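Home | Materials | Interiors | Trade | Archive | Subscribe

What Keeps a Fabric Flower Blue

Print this article | E-mail this article

Most of the artificial flowers sold for lobbies, shop windows and hotel corridors are made from woven polyester, cut with heated dies and pressed into shape. The process has changed little in decades. The dye work has changed a good deal, and it decides how long a stem can stay on display before it has to be replaced.

Polyester is dyed with disperse dyes, which are nearly insoluble in water and enter the fiber only when heat opens its structure. A pale shade uses a small amount of dye. When light breaks down part of that dye, the loss is a larger share of the total, and the eye picks it up early. Dark reds and greens can lose the same quantity without visible change. Pale blue is among the hardest shades to hold, and hydrangea is the flower most often ordered in it. 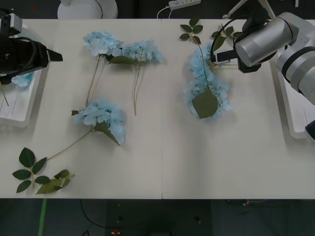 Page last modified: October

Sinodeck, which supplies stems to contract decorators, tests every new blue in a xenon arc cabinet. A sample is exposed for 840 hours, with half of each petal covered by an opaque card. The card is then removed and the two halves are compared under a standard daylight lamp. A shade passes if the difference is no greater than a set step on the gray scale. Of 37 blues submitted in the last round, 10 passed.

The failures followed a pattern. Blues mixed from two dyes tended to shift toward green or pink as one component faded ahead of the other. Single-dye blues faded more evenly. An even fade is easier to live with in a large arrangement, where a shift in hue shows up next to any newly added stem.

Finish matters as well. Petal fabric is stiffened with a resin or starch size before cutting, so that the edge holds and the vein pattern survives pressing. Some sizes yellow under light. On a white petal the result is cream; on a blue petal it reads as green, and the dye is often blamed for it. Nunier now runs unsized fabric and sized fabric side by side in each test to separate the two effects.

Window glass complicates the picture. Ordinary glazing stops most of the shortest ultraviolet wavelengths but passes much of the longer band, along with all of the visible light. Laminated glass with a plastic interlayer blocks considerably more. A display behind laminated glass will outlast the same display behind a single pane, although visible light alone will fade a weak dye in time.

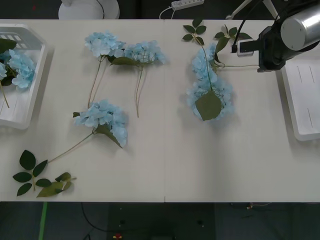 Can a faded fabric hydrangea be re-dyed?
Home dyeing rarely works on a finished polyester bloom. The fiber takes dye properly only near or above the boiling point, and that heat can relax the pressed petals and soften the plastic parts that hold them.

Heat is the second cause of early replacement. Spot lamps mounted close to an arrangement raise the temperature of the petals well above that of the room, and most dyes break down faster when warm. Hedus, a fixture maker, recommends a clearance of 30 inches between its display lamps and any textile. Many older installations have less.

Dust is the third. It settles in the folds of the petals, dulls the color and holds moisture. Cleaning with a damp cloth can push fine dirt into the weave. Low-pressure air, applied from the stem side outward, removes more of it and leaves the petal edges in shape.

Stem construction affects service life in a different way. A typical spray has a steel wire core covered in molded polyethylene, with side branches that plug into the main stem. The petals slide onto the branch tips and are held by friction or a drop of adhesive. Repeated bending fatigues the wire at one point, usually just below the head. Štěpánek molds a thicker collar at that point, which spreads the bend over a longer section. 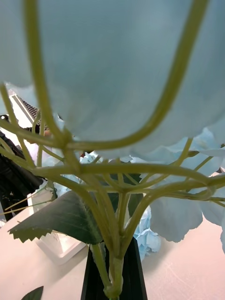
Branching stems beneath the head of an artificial hydrangea.

Buyers comparing products should ask for three items in writing: the lightfastness rating of the exact shade, the light source used in the test, and whether the fabric was tested with its finish applied. A rating given for a color family is of little use, as two blues from the same card can differ by several grades. Batch numbers should be kept with the order. Replacement stems from a later batch may match on paper and still look wrong beside the originals.

Storage is simpler. Stems should be kept dark, dry and upright, with nothing resting on the heads. Sealed plastic bags trap vapor from some adhesives and can stain pale fabric, so vented cartons are the better choice.

Sign up for our monthly materials newsletter. You can unsubscribe at any time.

Print this article | E-mail this article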